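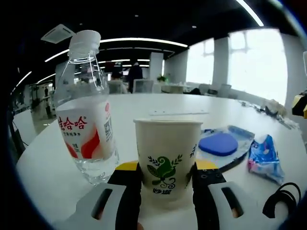 Figure 1. Paper cup on a round white table.

Public Seating and Public Comment at Lastdale Town Council
Final report, Local Government Project

Introduction

Lastdale Town Council meets in the Ó Gríofa Building. Any resident may sit in the public gallery, and any resident may speak during the comment period at the start of the meeting. Our group wanted to find out how residents learn that a meeting is taking place, who goes, and what happens to the comments they make. We compared Lastdale with Plalirora, a town of similar size in the same county that uses different rules.

Background

Lastdale wrote its current gallery rules in 2000. Before that, visitors had to ask the town clerk for a pass. The rules now say that doors open 30 minutes before the meeting and that speakers must sign a sheet at the entrance. Each speaker has three minutes. Council members are not allowed to answer during the comment period, but they may ask the clerk to send a written reply.

Plalirora has no sign-up sheet. The chair asks who wants to speak and takes people in the order they raise their hands. Members can answer right away, and the minutes show that these exchanges sometimes run longer than the rest of the agenda.

Method

We read the minutes of both councils for the past year and went to one Wednesday meeting in each town. We also handed out a one-page survey at the Lastdale library and at the bus station in the Plosine district. We got 147 completed surveys back. The survey asked whether the person had ever been to a meeting, how they heard about it, and whether they had spoken. A last question left space for comments.

Most of the surveys came from the library, and the people who filled them out there were older than the ones at the bus station. We did not correct for this. The Lastdale minutes list speakers by name and topic. The Plalirora minutes only give the topic, so we could not tell how many people spoke more than once.

Results

Most people who answered had never been to a council meeting. Those who had been usually went over one issue, such as a parking change or a building permit on their street, and did not go back. Few of them had seen the agenda first. In Lastdale the agenda is posted on a board inside the Ó Gríofa Building, which closes at 5 p.m., and on a page of the town website that takes several clicks to reach.

The sign-up sheet came up often in the written comments. Some people did not know it existed until the comment period was over.
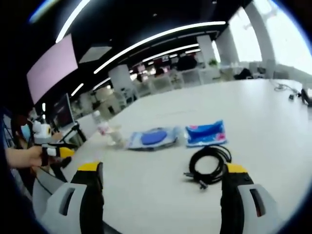

Troels Kárason wrote that he had gone to the December meeting to talk about snow removal in Plosine, found the sheet already collected, and sat through the whole evening without a turn. He would keep the time limit but let people sign up until the first speaker is called.

Written replies were harder to trace. The Lastdale minutes record when a member asks for one, but not when it is sent. The clerk's office told us that replies go directly to the resident and that no public list is kept.

At the Plalirora meeting, two residents got an answer on the spot about a closed footbridge. A third was told to call the roads office.

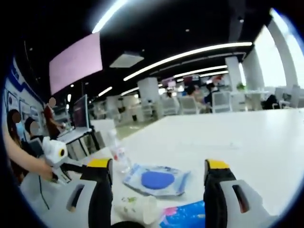 Recommendations

Post the agenda on the outside door of the Ó Gríofa Building and on the front page of the town website.

Leave the sign-up sheet out until the first speaker is called.

Add a line to the minutes when a written reply has been sent, with the topic and the month.

We did not look at video streaming. Lastdale has discussed it, but there was no proposal to review when we finished our work.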